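MECHATRONICS 2: SITE VISIT NOTES
Handout for the Clukdale visit, Wed 4 April
Prepared by Refilwe Mnguni

Read these before the tutorial, including those of you who spent the morning beside the biscuit tray.

Who we saw

Our host was Dumisani Ngcobo, who runs the manipulation group at Ankrah's Clukdale site and gives the open-day talk twice a year with visibly declining faith in the title slide. The afternoon session was led by Charmaine Mahlangu, whose half of the talk was shorter and had the mathematics in it. Her slides will go up once I have persuaded her that a PDF is a real format.

What the cell is for

The group works on bimanual handling: two arms, one object, and a shared opinion about where the object ought to be. The enclosure is draped in black fabric so that the vision system sees the same background at nine in the morning as it does at four in the afternoon. Severino asked why they hadn't painted the walls. Dumisani said the fabric was cheaper and was already in a cupboard. Write that down, it's engineering.

Cell and bench during the demonstration: 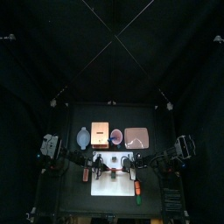
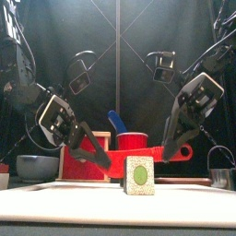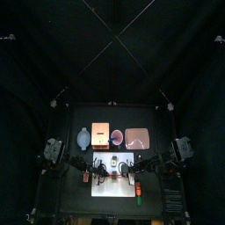
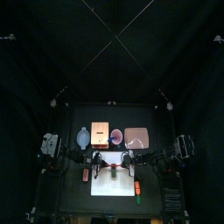 Two arms holding one rigid object form what your textbook calls a closed kinematic chain. Each arm on its own is free to put its gripper wherever its joints allow. Once both have closed on the same part, the grasp points are a fixed distance apart, and any disagreement between the controllers has to go somewhere. It goes into the part, the fingers or the gearboxes, in ascending order of invoice. Look at the last of the four views, where the grippers have the two ends of the red bar and the dark green block hangs between them. Suppose the left arm is commanded 2 mm further left than the right arm believes. Nothing in the position loop objects to this. Sketch the forces on the bar for that case, then again for a small rotation of one gripper only, and say which of the two the block would make more obvious to an onlooker.

Charmaine's remedy is to control the motion of the object and the internal (squeeze) force as separate quantities. We'll derive the decomposition in week 9. For now it's enough to know that the pair of arms has more ways to pull than it needs, and that the spare ones are where the trouble lives.

On repeatability

The group logged 397 lifts on the Fusenwood fixture before the open day. Dumisani was candid that a lift counted as a success if the part ended up higher than it began, a standard I'd urge you not to adopt in your lab reports. Xolani Pretorius asked what happened to the failures and was told they were "under review", an expression you will meet again in industry.

For the tutorial

Bring the following, on paper, with your name on it:

1. Your two force sketches from above.
2. A one-paragraph answer: if one arm is made compliant and the other stiff, which should lead, and does it matter?
3. The grasp matrix for two point contacts with friction on a uniform bar. Planar case only. Anyone who attempts the spatial case will be admired and not given extra marks.

The Tradarside visit is now in May. Closed-toe shoes are compulsory there, and thongs are not closed-toe no matter how you wear them. If you borrowed a visitor lanyard from Clukdale and still have it, drop it in my pigeonhole and we'll say no more.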